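Ninham Games Library – January 2022

Back open after the break, thanks for bearing with us. Boiler is fixed. Kettle isn't.

Returns first. Anything borrowed in December is due now please, no fines this time. 1,067 loans last year, a record, and only 3 boxes never came home. If you've got the big Esquivel jigsaw (1,000 pieces, harbour one) Dalia Zaki would realy like it back – there's a waiting list.

New on the shelves: two word games, a railway one, spare dice. Ask at the desk.
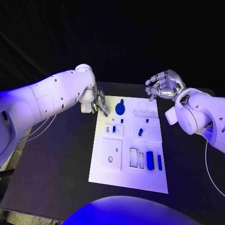 Opening hours

Same as before, but last loans now half an hour before we close. Bring you card.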